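Old computers: the Dinley collection returns in November

The electronics collection at the Dinley depot will run again through November, and this year it takes desktop computers as well as laptops, phones and small kitchen appliances. Last year desktops were turned away at the gate, and a good many of you wrote in to say so. The depot has since cleared the long shed behind the weighbridge, and there is now room to store towers until the truck from Vaver picks them up.

Residents of Gudasthorpe and Dinley can bring up to 3 computers per household at no charge. Anything over that costs $30 for the whole load. Businesses should call first, as they go through a different account and the depot cannot take card payments for them at the gate.

Mitra Bakhtiari runs the intake desk and has asked us to pass on a few things. Monitors go in the cage on the left as you drive in. Loose batteries must be handed over separately, in a bag, with tape over the ends. Printers are fine, but take the ink or toner out at home. Cords can stay with the machine or go in the cord bin.

The biggest hold-up last year was people at the gate wondering what was still on their laptops. Please deal with that before you come. Copy off whatever you want to keep, sign out of your accounts, and either wipe the drive or remove it. On most desktop towers the drive is held by a few screws and two plugs. Shut the computer down, unplug it at the wall, lay it on its side and take the side panel off.

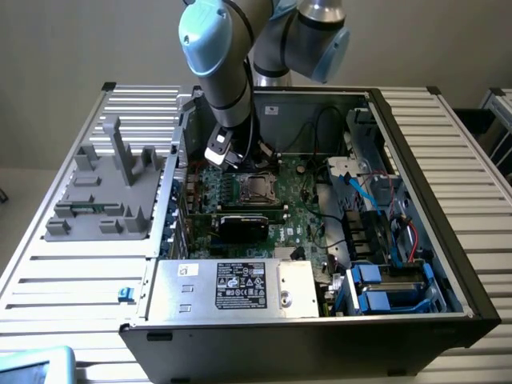
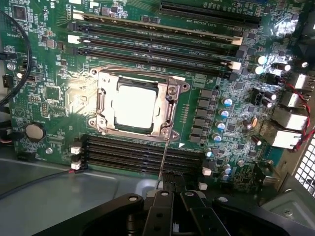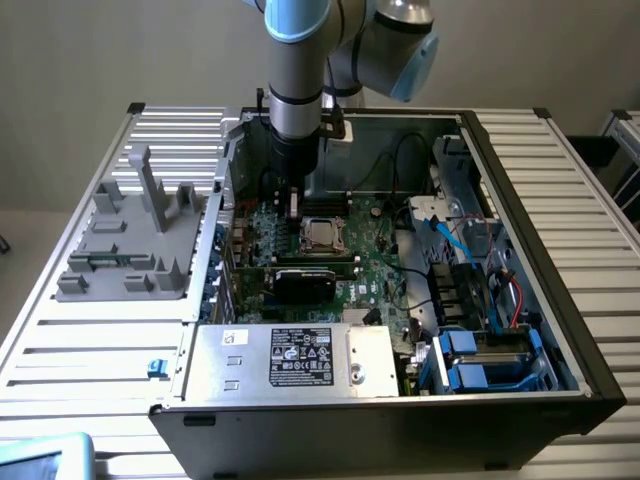 Desktop computers with the motherboard in view.

If you would sooner not open the machine yourself, Houshang Ghaffari will be at the Fitzgerald Library from 4 p.m. to 7 p.m. on the first two collection evenings to take drives out. Dates are on the library door. He will hand the drive back to you, and what you do with it after that is up to you. He does not recover files or repair computers, so please don't ask him to look at a slow one while you are there.

Last year's collection filled 265 crates, mostly with phones, chargers and toasters. The town pays Vaver by weight, and desktops are heavy, so the council has set aside $4000 for hauling this time. Hélène Gagnon in the town office says any money left over will go toward a spring date – probably a smaller one, for phones and batteries only.

The depot entrance has moved to Mill Street while the culvert is being replaced. Trucks and trailers should keep right after the gate. There is no waiting on the shoulder, and the sheriff's office did write tickets for it last year.

Still not accepted: refrigerators, air conditioners, smoke alarms and anything with a cracked or swollen battery. For those, call the town office and ask for the hazardous items list.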